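[plirnolura-dev] Rastreamento dos cubos: saltos de pose com dois grippers na mesa redonda
Categoria: Listas > Percepção e controle > Calibração

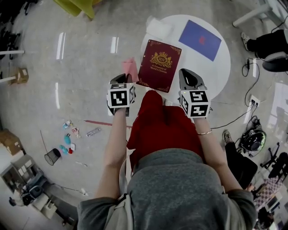 Vista superior: os dois grippers manuais com cubos de marcadores, livro e folha rosa sobre a mesa.

Em 4 de abril de 2018, o mantenedor do módulo de poses escreveu:

> Na versão atual o estimador do Plirnolura trata cada cubo como corpo rígido único e resolve PnP com todas as faces visíveis. Com uma face só, a solução fica ambígua e a orientação inverte entre quadros consecutivos.
> Alguém consegue reproduzir fora do simulador? Preciso saber se o problema está no detector ou no filtro.

Reproduzi. Segue o que consegui isolar até agora.

1. O detector não é a causa principal. Nos trechos com inversão, os cantos estão estáveis em subpixel. As duas soluções do PnP têm erro de reprojeção quase igual e o código escolhe a menor sem consultar o quadro anterior.

2. O filtro piora o quadro. Ele aceita a pose invertida como medida válida e leva 10 quadros para voltar. Nesse intervalo a ponta das garras calculada sai do plano da mesa, o que contamina o rótulo de contato.

3. O piso brilhante entra na conta. Os reflexos das luminárias viram faixas brancas na imagem e a exposição automática responde a elas. Travei a exposição e o número de faces rejeitadas caiu, mas as inversões continuaram.

Números da sequência que usei: 2.975 quadros, 78 com inversão em pelo menos um dos cubos. O replay leva cerca de 400 segundos na minha máquina com log completo.

Proposta para o ramo Skisside:

- guardar as duas soluções do PnP até a etapa de associação;
- escolher pela distância angular à predição do filtro;
- com uma única face visível, inflar a covariância da rotação e manter a da translação;
- descartar a medida se as duas hipóteses ficarem fora do portão.

O planejador Pradon consome a pose sem ler a covariância, então a mudança não altera nada lá por enquanto. O conversor Son precisa de um campo novo no cabeçalho. Prefiro incrementar a versão do formato a reaproveitar o campo reservado.

Falta testar a folha rosa. Objeto fino junto à garra esquerda, perto da borda da mesa, é onde um erro pequeno de rotação mais desloca a ponta. O livro de capa dura tolera bem mais.

Envio o patch quando os testes de regressão passarem no ramo.

Comentários (3)

mlk_pose: A ambiguidade planar também aparece aqui com marcador isolado. Guardar as duas hipóteses resolveu a maior parte dos casos.

tf_estatico: O portão é em Mahalanobis ou em graus? Com a covariância inflada dá diferença grande.

leitor_skd: Sou a favor de incrementar a versão. O campo reservado já foi usado duas vezes em forks.

Contato da lista | © 2018 Plirnolura | Voltar ao topo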